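Food prep skills, session 4 handout (R. Gondal)
Kilness kitchen, Mar 25, 2020

Before you start: apron, hands, hair back. Read the recipe right thru first. Yes all of it.

Cooking machine: bowl seated properly before you touch the knob. Chopping and kneading both covered in February, see those notes. Weights not cups please. Dough total is 1022 g, do not go over 2000 in one go. 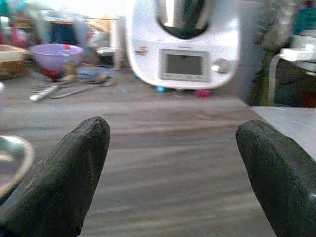

Fig. 1. Cooking machine: steel bowl, display, control knob.

Setting out. Board on one side, bowl and dish in the middle, fork and spoon where you can reach. Dry stuff stays in lidded tubs til needed. Veg in its own bowl, fruit kept seperate. Jug at the back, upright. 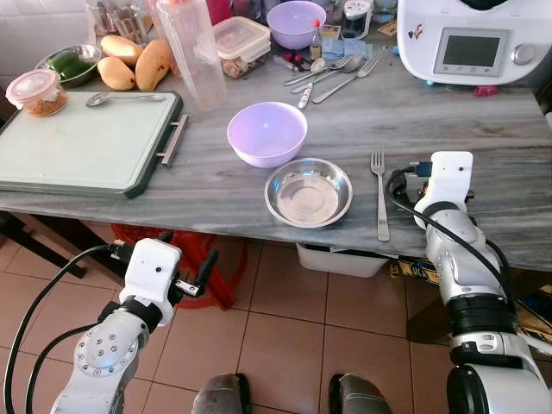
Then wash the peppers, halve, seeds out, 20 minutes for the lot. Mangoes last, they go everywhere. Wipe board between the two.

Ultan Corrigan is taking the second group, same sheet, but his lot do the Darby chutney instead of the salad.

For next time: bring a tub with a lid, and your costings. Write up one side max.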